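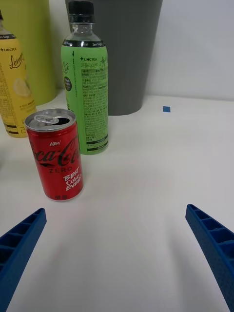 The Murell Center for Workplace Dining, in Clinadbridge, has revised its guidance on shared drinks tables. The tables are found in most of the offices the center advises, and until this spring the guidance on them ran to a single paragraph. The manager responsible for the revision spoke to this newsletter at the center's offices and asked to be identified by position only.

"People treat the drinks table as furniture," the manager said. "It gets set up once, and then it belongs to everyone. By the afternoon you have opened cans next to unopened bottles, and somebody has to decide what is still good and what goes down the sink."

The new text, issued on 14/06/2018, begins with that decision. A can with its tab lifted is to be treated as in use and cannot be returned to the refrigerator. If no one claims it within 2 hours, it is emptied and recycled. The manager described this as the rule that drew the most comment during the trial in April.

"Some staff felt we were being strict. A bottle with a screw cap can be closed and kept for later. A can cannot, and the guidance has to say so plainly."

Selection is the second subject. The center had previously left the choice of drinks to each office. It now recommends that every table offer a sugar-free soft drink and bottled tea in more than one flavor, along with water. Asked why tea had been given such a prominent place, the manager pointed to the survey returned by member offices.

"We had replies from 23 offices, and tea was mentioned in nearly all of them. Lemon was the flavor people asked for by name. Cola was still popular, and we have no wish to take it away from anyone."

The manager also spoke at some length about labels. Imported drinks are now common on office tables, and the printed ingredients are often in a language that not every member of staff can read. The guidance asks whoever orders such drinks to post a translated list of ingredients on the wall beside the table. At the Kusov building, where the trial was held, the list was a single typed sheet.

"It was read more than we expected. People with allergies had been avoiding those bottles altogether. They told us they had not liked to ask."

On the table itself, the center favors a plain, light-colored top that shows spills and can be wiped in one pass. Tall containers should stand at the back and drinks at the front, with labels facing the room. The Sjöberg annex, which uses a narrow table, has been advised to keep no more than 20 items out at one time and to store the remainder below.

The manager acknowledged that the guidance does not settle everything. Offices still disagree on who should clear the table at the end of the day, and the center has decided not to prescribe an answer.

"We can tell an office what a tidy table looks like. Whose turn it is has to be worked out there."

A further revision, covering paper cups and ice, is in preparation. Member offices may send remarks to the center in writing.

Comments (3)

tealeaf_b
The rule on opened cans is overdue. Ours sit out overnight.

Second Floor
Does the time limit apply during all-day meetings? The text is not clear on this point.

m.k.
We posted the ingredients sheet last month. Please tell people to update it when the order changes.

Contact the Center | © 2018 Murell Center for Workplace Dining. All rights reserved. | Back to top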